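May 9, 2022
Shaft flex, box lacrosse sticks, second round

Reran the three-point bend on the Porwood shafts after Friday's numbers came out too stiff. The load cell had a zero offset left over from the goalie stick work. Re-zeroed, let it sit 25 minutes, checked against the dead weights.

Setup
Supports at the same marks as last time. Preload, then 12 cycles per shaft, reading taken on the last one. Shaft rotated a quarter turn and repeated.

Results
Prieto shaft: peak 1,467 N, no permanent set.
Porwood A: stopped at 2,000 N, the limit of the cell. Slight set on the wide face.
Porwood B: creaked early, pulled it. Begoña Escobar wants to section it herself, so leave it on her shelf.

The wide face is still stiffer than the narrow one on all of them, but the gap on the Prieto is smaller than the Nindovier sheet claims. Check which end they clamp from.

Cleaning
Wipe shafts down before taping on the gauges. Alcohol first, then a plain white cloth. Adhesive needs the full cure time on the matte finish. 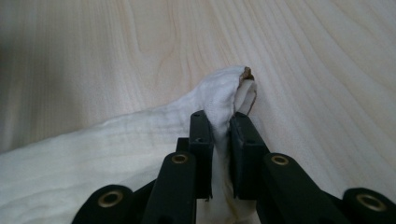
To do
Ask Varkach for two more shafts from the July batch.
Redo the B spreadsheet with the corrected zero.
Order gauge adhesive.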